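Lesex Hand-Held Gripper: open day at Plinau

22 Jul 2019

The Lesex is a two-finger gripper you hold in your own hand, so a person can show a task at normal speed and a robot arm can learn from it later. It weighs 89 grams less than the old model, and after an hour at the Plinau open day I wanted one on my desk!
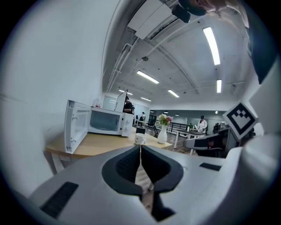 Our group of 16 started with the single-hand version, and Zofia Michalski let everyone have a turn (she had 158 sessions on it before the doors opened, and it showed). The fingers close with a light squeeze and the rubber pads feel grippy without being sticky. The practice task was the kitchen one, with the microwave door open and a white mug on the table in front of it, a bunch of pink and white flowers close by. Getting a finger through a mug handle is harder than it sounds. I needed 7 tries, and Bogumił Grabowska very kindly stopped watching after the third.

After the break we moved on to the pair, one gripper for each hand. Both use the same battery, and the charger takes two at once. 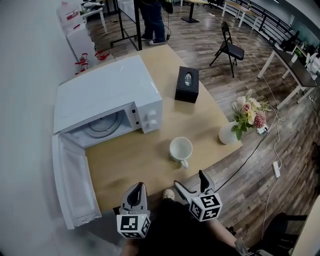
Waldemar Sowa

With two hands it all gets more natural. The marker cubes sit below the fingers, one to a side, and I had stopped noticing them within minutes. Each set ships with spare pads, a wrist strap and a carry case. The Voß mount fits too, though you'll need the longer screws. Plinau plans a second open day in September, and the left-hand grip in a smaller size should be out on the tables by then.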